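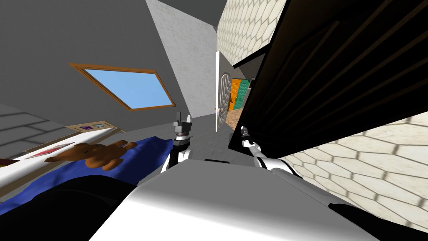

Dormitorio con claraboya y armario de madera oscura.

¡Hola otra vez! Llevo toda la semana con el ciclo de cine clásico de Metport y tengo el sueño cambiado, así que perdonad si me enrollo. El sábado pasado no, el maratón bueno fue el de comedias mudas: 12 cortos seguidos, con pianista en directo, y salí de allí tarareando por la calle (la gente me miraba raro, pero bueno).

Lo que más me ha gustado es «Las noches de Dotville», un melodrama del que yo no había oído hablar en mi vida. La protagonista hereda una pensión medio en ruinas y se pasa la película subiendo y bajando escaleras con unos vestidos increíbles. ¡Y qué final! 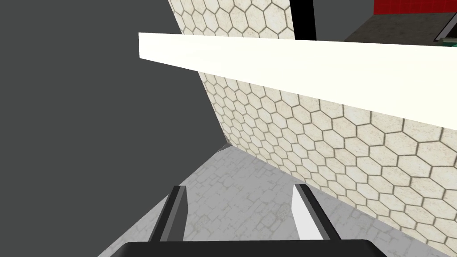

Suelo gris claro y pared de azulejo hexagonal.

En abril repiten el pase en la sala Humphreys, que tiene 292 butacas y se llena enseguida. Yo ya tengo la mía, en la fila tres, pegada al pasillo. Si vais, llevad chaqueta, que ponen el aire fortísimo. Y escribidme contándome qué os parece ella, que quiero discutirlo con alguien.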